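Furniture Materials and Surfaces
Unit notes: Veneered tops — cut, figure, finish and inspection
Iman Tahiri
Revised 2019-07-18

These notes replace the June version. The section on sheen has been rewritten and the section on balancing has been shortened, as most of that material is now in the panels unit. Bring a copy to the workshop session along with a steel rule, a soft pencil and a torch.

1. Terms

Veneer is a thin sheet of wood fixed to a thicker base. The base is called the core or the substrate. A single sheet of veneer is a leaf. Leaves kept in the order in which they were cut form a bundle, and the bundles from one log, kept together, form a flitch. The word flitch is also used for the prepared piece of log before it goes to the knife, so check which sense a supplier has in mind.

Grain refers to the direction of the fibres. Figure refers to the pattern visible on the face. The two are often confused in written specifications. "Grain to run with length" is a clear instruction. "Nice grain" is of no use to the person laying up the panel.

Texture is the size and spacing of the pores. A close-textured timber such as maple or beech can be finished smooth with very little filling. An open-textured timber such as oak or ash will show its pores under a thin finish.

2. How the cut produces the pattern

The growth rings in a log are near enough a set of nested cones. What appears on the face depends on the angle at which the knife meets them.

Flat slicing, also called crown cutting, takes leaves parallel to a line through the centre of the log. Near the middle of the leaf the knife runs close to the tangent of the rings, and the face shows arches, loops and closed ovals. Towards the edges of the same leaf the rings are met more steeply and the pattern settles into narrow stripes. A wide crown-cut leaf can therefore show two quite different patterns, and a small area of it may give little idea of the whole.

Quarter slicing meets the rings at or near a right angle. The face shows straight, fairly even stripes. In timbers with large rays, such as oak, the rays appear as broad flecks.

Rift cutting is done at an angle between these two. The stripe is kept and the ray fleck is reduced.

Rotary cutting turns the whole log against the knife. The leaf comes off as a continuous sheet and the pattern is wide and wandering. Rotary leaves are common in plywood faces and less common on better furniture.

A closed oval on a crown-cut face marks a place where the surface of the log bulged or dipped slightly and the knife passed through the top of the rise. It is part of the figure and should not be recorded as a defect. Students regularly write these up as knots. A knot disturbs the fibres around it and normally has a change of colour at its centre.

3. Matching

In book matching, every second leaf is turned over so that adjoining leaves mirror each other. Turning a leaf also reverses the side that faces up. One side of a sliced leaf, the loose side, has fine checks left by the knife, and the other, the tight side, does not. The two sides take stain differently and reflect light differently, and a book-matched top can show light and dark bands when seen from one end. The effect is called barber pole.

In slip matching the leaves are laid side by side without turning. The same side faces up throughout, so colour is more even, but a slanting figure will step at each joint.

Random matching mixes leaves on purpose. It uses more of the bundle and is forgiving of repairs.

For the exercise, each group works from the Torkar schedule, which lists a bundle of 144 leaves. Assume each leaf is 300 mm wide after trimming. The top to be covered is 1800 mm long with the grain running across its width, so six leaves make one face. Work out how many faces the bundle will give if the matching has to stay in sequence, then repeat the calculation on the assumption that one leaf in every six is rejected. State whether your rejected leaves break the sequence or are taken from the end of the bundle. Marks are given for saying which.

4. Grain direction and the shape of the top

On a rectangular top the grain normally follows the longer side. Laid this way there are fewer joints and the eye reads the top as a single board. Cross-laid tops are used where several tables will be pushed together in a row and a continuous run across the joins is wanted.

Grain is seldom exactly parallel to an edge. A slight slope across the leaf is acceptable in most grades. It becomes noticeable when a straight edge, an inlay line or a table mat sits close by for comparison. Specifications sometimes give a permitted slope as a distance per metre. The McIver sheet used in this unit leaves it to the approved sample, and any disagreement then has to be settled by placing the panel and the sample side by side under the same light.
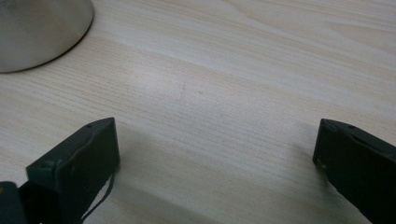 Where a top is cut from a larger pressed panel, mark the face direction on the back before sawing. Pencil arrows are enough. Offcuts with no arrow are regularly used for drawer fronts and turned the wrong way, after which the set cannot be corrected without a new panel.

5. Pale timbers

Maple, birch, ash, beech and sycamore are the pale timbers most often seen as table veneers. They are hard to tell apart from a small area, and under a finish harder still. Do not name a species from colour alone. Record "pale veneer, close texture" or "pale veneer, open texture" and leave the species blank unless there is a label, a delivery note or an end-grain sample.

Colour in pale veneers shifts with exposure to light. Maple and birch tend to yellow. Beech starts with a pink cast, which may soften in time. A solvent-based varnish adds its own amber tone, and a water-based one generally adds less. When an object has stood on one part of a top for a long period, the covered area can differ in colour from the remainder. Ask for the top to be cleared before assessing colour, and wait for the area to be wiped and dried before noting any difference.

Small differences between bands on a pale face are more visible in cool daylight than under warm lamps. Two people assessing the same top in different rooms can record it differently and both be right. Write down the light source.

6. Finish and sheen

Sheen is the amount of light the surface sends back at the mirror angle. It is measured with a gloss meter, normally at 60 degrees, and at 85 degrees for surfaces that read very low. The usual trade words, in rising order, are dead matt, matt, satin, semi-gloss and gloss. Suppliers do not draw the boundaries in the same places. Always ask for the reading and the angle.

Matt lacquers contain a fine flatting agent which settles in the tin. A tin that has not been stirred gives a shinier finish from the top half and a duller, sometimes cloudy, finish from the bottom half. Stir with a flat stick and bring the material up from the base. Shaking introduces bubbles.

A matt surface can be made shiny by rubbing. The parts of a table that are wiped most, or where sleeves rest, become burnished after long use. This is wear to the finish, and the veneer below may be untouched. Abrasive creams speed it up. Burnished patches cannot be returned to matt by polishing; the area has to be lightly abraded and refinished, usually over the full top, as a local repair will show at its edge.

The Piner data sheet supplied with the course gives recoating times for one room condition only. If the workshop is colder than that, allow longer and test on the underside.

7. Core and balance

Wood takes up and gives off moisture. A leaf glued to one face only will pull on the core as it moves, and the panel will cup. A second veneer of similar thickness and the same grain direction is laid on the back to oppose it. The back veneer may be of lower grade. The finish should also be similar on both faces, or at least the back should be sealed.

In this unit a panel fails the flatness check if a 3 mm shim will pass under the straight edge at any point. Check both diagonals as well as the length and width.

8. Inspection procedure

Clear the top. Wipe it with a cloth that is barely damp and let it dry.

Look at the whole top from standing height, from one long side and then from the other. Note banding, joints and overall slope of grain.

Put the torch flat on the surface and sweep it across the grain. Raised joints, dents and blisters will throw a shadow. Tap any suspected blister with a fingernail; a loose area sounds hollow.

Look along the edges at the line between veneer and lipping. Run a fingertip across it. Do not use a cotton rag here, as it will catch on a lifted corner and take it off.

Check areas where objects have stood. Metal bases may leave scratches, and on oak a damp steel base can leave a blue-black stain from the reaction with tannin. White rings are usually moisture in the finish. Dark rings are usually moisture in the wood.

Fill in the Drorkach record form in pencil. Mark positions on the outline plan with distances from two edges. Leave the remarks column blank where there is nothing to record.

9. Reading before the next session

The panels unit, sections on cores and pressing. Glue types will be taken as known.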